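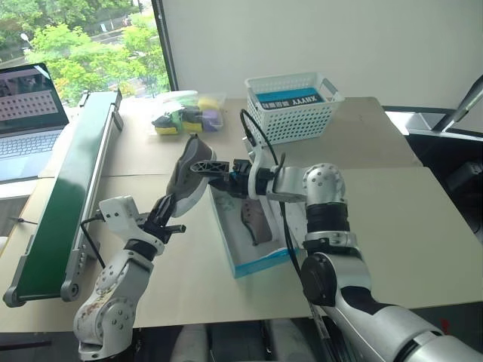

Grey-brown shoe with a pale sole, shoebox open next to it.

How to put shoes away for the season (in their own boxes)
Posted by Ningsih Chong, July 20, 2026

Quick one, got a closet half emptied onto the bed as I type. A few people asked how I store shoes between seasons so they come out looking the way they went in. Works for leather, suede, canvas, most sneakers. Boots mostly the same, notes near the end.

What you need

Original boxes, or any box the right size with a lid
Acid-free tissue, plain white
Soft brush, old toothbrush
Two cloths, cotton, old T-shirt is fine
Mild soap
Leather cream (I use Fomska neutral, any neutral one will do)
Shoe trees or more tissue
Silica gel packets
Marker and masking tape

No newspaper. Ink comes off on light linings. Learned that on a pair of cream Rinetti loafers and the left one still has a bit of a headline inside the heel.

Step 1. Sort

All pairs out on the floor. Every one. Three piles – keep, fix, give away. If you didn't wear it last season and it pinched the season before, give away. Be quick about it, you'll talk yourself out of it otherwise.

The fix pile goes to the repair shop now, before storage. I put a pair away with a loose heel once, forgot, and found out again on the morning of a wedding. Most shops are slow in summer anyway so you get things back faster.

Step 2. Clean the soles

Start at the bottom. Knock off dried mud outside, then go over the tread with the toothbrush and a little soapy water. Grit left in the tread ends up in the tissue and then on the uppers.

Pale rubber soles go yellow if you leave soap on them. Wipe with a clean damp cloth, then once more. Skip bleach, it makes the yellowing worse.

Step 3. Clean the uppers

Leather: dry brush, damp cloth, let it sit, then a thin coat of cream. Thin! A dab the size of a pea does a whole shoe. Buff after ten minutes.

Suede and nubuck: dry only. Brush one way, then back the other way. For shiny spots a plain white eraser works. No cream, no water unless the label says OK.

Canvas: laces out, cold water, soap, toothbrush. Do not put them in the dryer. Stuff with a dry cloth and change it when it gets soggy.

Knit sneakers: same as canvas, gentler. Insoles out seperately.

Step 4. Dry them. Properly

The step people skip. Shoes that feel dry on the outside can still be damp in the toe. Leave them two full days in a room with some air moving, away from radiators and out of direct sun. Tongue pulled forward, insoles out.

Stick your hand right in. Cool toe = still damp, give it another day.

Step 5. Fill the shape

Cedar trees are best for leather. They cost though, and I only have 4 pairs. Everything else gets tissue. Crumple it loosely and push it into the toe first, then fill back toward the heel until the shoe holds its own shape. Not packed hard. If the vamp bulges, take some out.

Plastic spring trees – I don't love them for long storage, they push on one spot at the heel. Fine for a weekend.

Step 6. Box them

Line the box with one sheet, ends hanging over both sides. First shoe on its side, sole to the long wall. Fold a bit of tissue over it. Second shoe goes in the other way around, heel next to the first one's toe, sole to the opposite wall. Fold the overhang across the top.

Silica packet in a corner, not touching the leather. Lid on, no tape. You want a tiny bit of air in there. If the lid won't close the box is too small, don't force it, you'll crease the toe.

Patent leather: wrap each shoe on its own, completely. It sticks to itself and to other colors and you can't get the transfer off.

Step 7. Label

Masking tape on the short end, the one facing you on the shelf. Color, type, date put away. Mine say things like "tan sandal, flat, needs new insoles next yr". The manufacturer's label is no help at all when you own three pairs from the same maker.

Photo taped to the end is nice if you have the patience. Qistina Sitompul does this and her closet looks like a store. Mine doesn't.

Step 8. Where to keep them

Inside the house. Closet shelf, under the bed, top of a wardrobe. Not the garage, not the attic, and keep them off a basement floor. Heat dries out glue and soles come off in one peice.

Heaviest boxes at the bottom, no more than four high. Old boxes sag.

Boots

Tall boots need support up the shaft. Rolled magazine inside a pillowcase does it (pillowcase keeps the ink off). Lay them flat if the box is long enough, with tissue between the two shafts. No box? Cotton bag, hung from the loop. Zippers closed. Rub a bit of candle wax on the teeth first if they're stiff.

Check on them once

Halfway through, open every lid. For summer shoes that's December for me. Look for white fuzz, smell the box, swap the silica if it's the kind that changes color. Takes under half an hour for my 13 boxes.

If you find mold: take the pair outside, brush it off, wipe down, dry for two days, new tissue, new box. Throw the old box out, it'll just come back.

Questions I got last time

Melati Latuheru asked about clear plastic boxes. OK if they have vents. Sealed ones trap moisture. Also keep them out of the light, colors fade right through the plastic.

Zawadi Mfinanga wanted to know if dryer sheets are fine for smell. I don't, they leave a waxy film on lining leather. Baking soda in a tied sock, overnight, before boxing. Take it out again after.

Laces in or out? In, but loosened all the way down.

Winter coats next, same idea, bigger boxes.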